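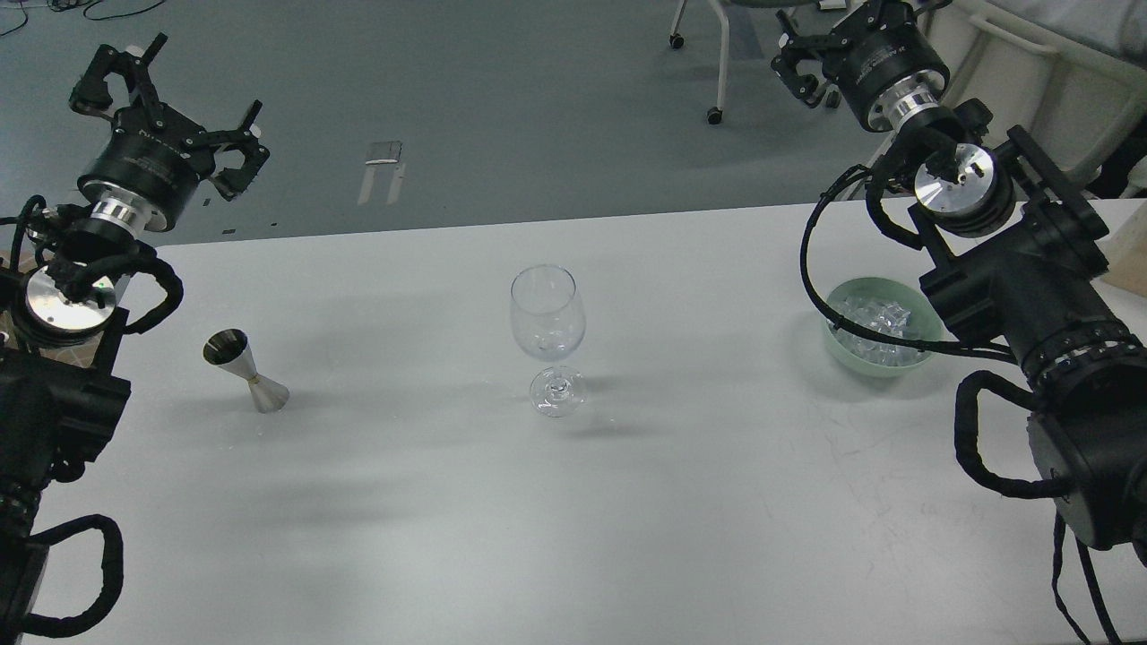 Review: Volto Bench Safety Kit for Two-Arm Tables

We have had the Volto kit in our shop in Pralville since April, and I promised a few readers I would write it up once we had lived with it for a while. In the box you get a fat binder of rules and checklists, a roll of floor tape, a set of laminated cards and a push gauge for checking how hard a gripper closes. It is meant for people like us who run a pair of small arms on an ordinary tabletop and have no safety department down the hall.

Let me start with what I love, and that is the cable section! Most of the guides I've read spend ten pages on emergency stops and one line on cables. Volto asks you to move each arm slowly to the ends of its reach and watch every loop the whole way, looking for anything that could sweep across the table or snag a joint. Our right arm has a loop that passes just above where we like to set a bowl, and I would have told you it was fine. It is now on our list for a shorter sleeve (the binder has a page for such a list, naturally).

The glassware chapter is good too. We do a drinks setup with a jigger, a stemmed wine glass and a bowl of ice, and the advice suited it well: glass goes in the middle where both arms can be seen coming, the grippers are parked open and well away before a hand goes in, and any ice that lands on the table gets wiped up before the next run. There is a rule that broken glass ends the session for the day, full stop. I grumbled at that one, but I have come around to it.

The push gauge reads up to 100 newtons, plenty for our grippers, and it feels solid in the hand. The cards are the part the whole shop uses. They are short and plainly worded, and you can read them from where you'd be standing anyway.

Now for the grumbles. The binder numbers its rules straight through to 609, and I am sorry, but that is too many for a table. A good third of them are for bigger cells with fencing, and you have to dig for yours. The index sends you to the wrong page more than once. The floor tape lifted at the corners within 3 weeks, and we replaced it with Wu tape from the hardware store, which has stayed put.

We also tried the Vamer handbook, which is thinner and friendlier but says next to nothing about two arms sharing a space. If you run a single arm I would get that one and keep the difference. At 400 dollars the Volto is not a casual purchase - I'd happily pay half for just the cards and the gauge, if they ever sell them that way.

Four stars from me. Read the cable section first.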